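Sewing class handout, week 3: thread tension and feeding

Welcome back, everyone! Last time we wound bobbins and sewed straight lines on paper, and I promised Hiyori Aoki we would get to real cloth, so please bring two scraps of plain cotton and a spool in a color you can see.
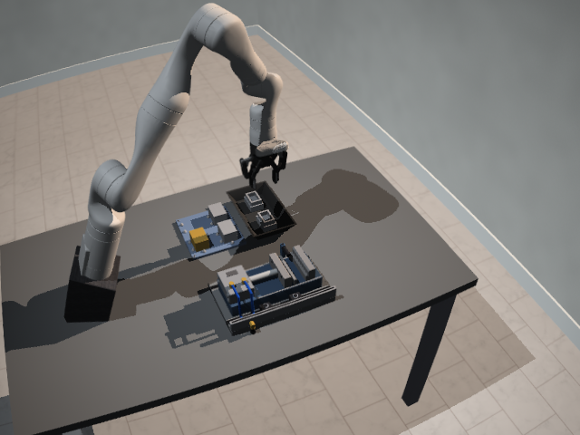

*Robot arm over a table, simulated view.*

Start with the tension dial in the middle and sew one row. If the bobbin thread shows on top, the upper thread is too tight, so turn the dial down by half a number and sew another row beside it (write the setting on the cloth in pencil, you will thank yourself in July). 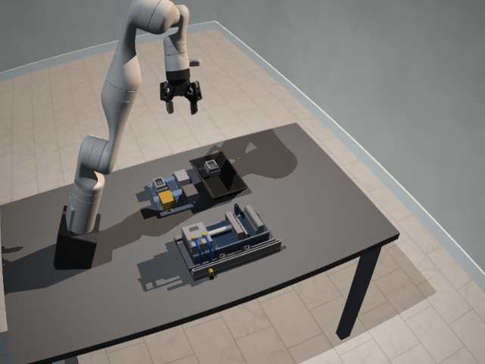 Presser foot pressure is the next thing to look at, and most beginners never touch it. Thin fabric wants a lighter foot, thick fabric a firmer one. Think of how the machine is put together: the arm rises at one side and reaches over the work, and the foot comes down from there. Keep your hands flat and just guide the cloth, please don't pull!

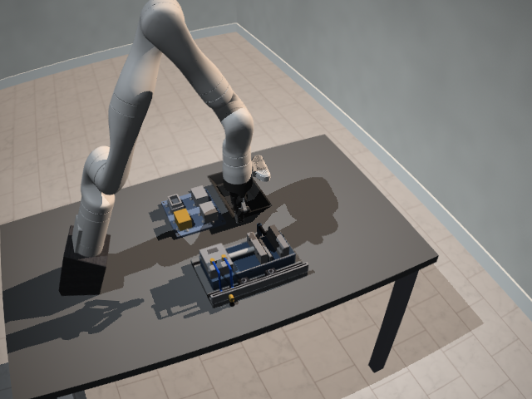 When the row puckers even with a light foot, shorten the stitch a little and try a finer needle, a size 70 for lawn or voile.

Homework: five test rows on each scrap, labeled. Rüdiger Lammers has spare needles if you run out.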